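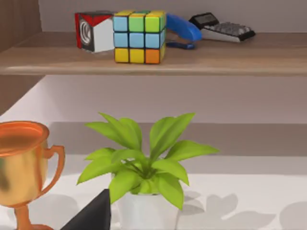 Attachment 1 - shelf with Rubik's cube

Ticket 389 - Stock labels printing blank after driver update
Site: Plemley branch
Opened: June 8, 2023
Priority: normal

Labels sent from the Hourani stock program come out blank. The printer feeds the right length and reports no error. The test page held in the printer's own memory prints correctly, so the head and ribbon are ruled out. The fault began after the Kullitz driver was moved to version 2.

Steps tried: printer restarted, queue cleared, driver removed and installed again. No change. A plain text file sent straight to the port prints in full.

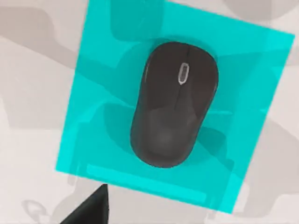 Joelle Srour: We had the same fault at Cukberg. Check the label size in the driver before touching Hourani. The update put ours back to the default and the text was being placed off the edge of the label.

Label size checked and found at default. Set to match the stock roll and saved. First label still blank, second label printed the lower half of the barcode only. The vertical offset was then read from the driver page - it stood at 3000, against 200 in the old settings file.
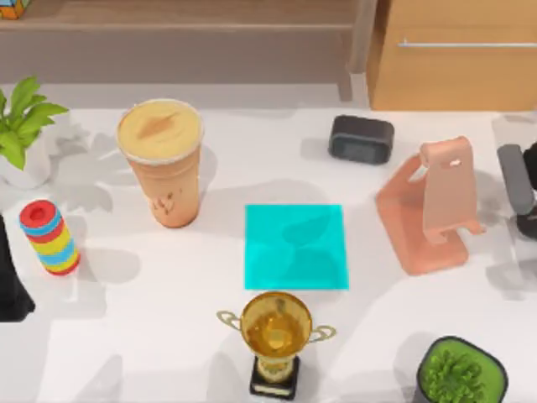 Attachment 3 - table with cyan pad and gold trophy

Offset returned to 200 and the print service restarted. Item labels and shelf labels both print in full. Barcodes read on the hand scanner at first pass.

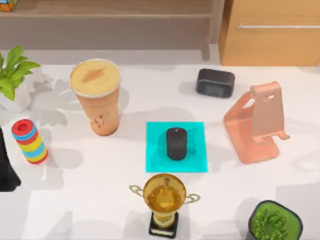 Outstanding

Offset goes back to 3000 if the driver page is opened by a user without admin rights. Reported to Kullitz, no reply yet. Driver page locked for standard users until then. Ticket left open.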